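Skivar issues bench rules for hand-held gripper recording
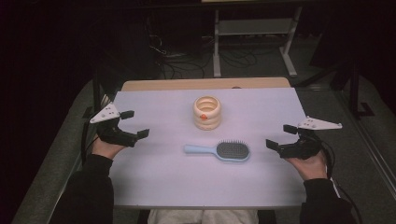 The Skivar working group has released the first full edition of its practice rules for recording manual tasks with paired hand-held grippers. The text applies to tabletop work carried out by a seated or standing operator and takes effect at member sites in July. It replaces the loose set of notes that sites had been copying from one another and amending locally.

The edition has 40 clauses. Of these, 19 are mandatory and the remainder are advisory. Mandatory clauses use "shall" and are checked at site review. Advisory clauses use "should", and a site may depart from them if it records the departure in its bench log.

Scope

The rules cover the bench, the objects, the operator's position, cable routing, session length and the labelling of recordings. They do not cover the design of the grippers, the calibration of cameras or the training of any control policy from the resulting data. Calibration is to be handled in a separate part, which Wellden is drafting.

Montri Ongart, who edited the text, said the group had deliberately kept to matters that can be checked by a person standing at the bench with the document in hand. "If a reviewer needs the raw files to tell whether a clause has been met, it belongs in the other part," he said.

Bench and surface

Clause 4 requires a plain, matt work surface of a single colour, large enough that all objects used in the task remain on it from start to finish. A board laid over an existing table is acceptable provided it does not shift when pushed with one gripper. Marks, tape and printed grids are not allowed on the surface during recording unless the task definition calls for them.

Object starting positions may be varied freely within the surface. Clause 6 requires that they are varied: a site may not record more than five consecutive runs of a task from the same layout. Objects are to be everyday items in ordinary condition. Small adhesive markers on objects are permitted if the marker is listed in the object record, along with its colour and position.

The area beyond the table is dealt with in the advisory clauses. Sites should keep the background unchanged through a session and should note any large item of equipment that stands within view. An earlier draft would have made a screened background compulsory. That was dropped after comments from smaller sites.

Operator position and clothing

Each gripper is to be held so that both fingers can be seen by the operator throughout the run. At the start of a run both grippers shall be open, clear of all objects and held one to each side of the surface. The same position is resumed at the end and held for two seconds before recording stops.

Sleeves should be plain and dark, close at the wrist, and the same on both arms. Rings, watches and bracelets shall be removed. The clause on sleeves drew more comment than any other in the consultation, mainly on heat, and was moved from mandatory to advisory as a result.

Seat height is left to the operator. The rules ask only that forearms can move over the near edge of the table without resting on it.

Cables

Tethered grippers are permitted. Clause 15 states that each cable shall leave the gripper on the operator's side and run down past the hand or along the side of the table, with enough slack to reach the far corner of the surface on either side. No cable shall cross the work surface during a run. If one does, the run is marked void and kept; it is not deleted.

Cables on the floor should be gathered and kept away from the operator's feet. Kanyarat Ongart, who handled the safety clauses, had argued for a mandatory requirement here and said she expected to raise it again at the next revision.

Session length

An operator shall not record for more than 50 minutes without a break of at least ten. The limit is based on time holding the grippers, including time between runs if the grippers are not put down. Sites must provide a rest or cradle within reach so that they can be put down.

Any report of wrist or thumb discomfort ends the session for that operator. The report is entered in the bench log without a name.

Labelling and retention

Runs that fail are to be labelled as failed and retained with the rest. A run is counted as failed if an object leaves the surface, if a hand touches an object directly, or if the task is not complete when the operator returns to the start position. The previous notes were silent on this point and practice had diverged, with some sites discarding failures on the day.

The clause was tested at Nuchit, where reviewers applied the draft labels to 3261 runs recorded under the old notes. Hậu Mạch, who ran the exercise, said most of the disagreement between reviewers came from the third condition. The wording was changed so that "complete" is defined in each task sheet and is not left to the reviewer's judgement.

Each task sheet must now give a start condition, an end condition and a list of permitted contacts. A two-handed task must also state whether the hands may exchange an object in the air or only by way of the surface.

Review and transition

Sites already recording may continue under the old notes until the end of the task they have open, up to a ceiling of 3000 runs. Beyond that the new edition applies. Data recorded under the two sets of rules may be stored together but must be marked so that it can be separated.

Reviews will be carried out in person. The reviewer watches a minimum of ten runs, inspects the bench log and measures the cable slack. Samran Phuthong and Wichai Chantharasri have been named as reviewers for the first round. Neither will review a site where they have worked.

Vutance, which supplies benches to several members, has asked for guidance on surface reflectance, as "matt" is not given a value in the text. The working group has accepted the question and will answer it in a corrigendum. Until then reviewers have been told to accept any surface that shows no distinct reflection of the room lights from the operator's seat.

Comments on the edition should quote the clause number and propose replacement wording. Comments without replacement wording will be logged but not scheduled for discussion.

Search this site Enter keyword or clause number Go

Last updated: July

Contact the editor | © Skivar working group | Back to top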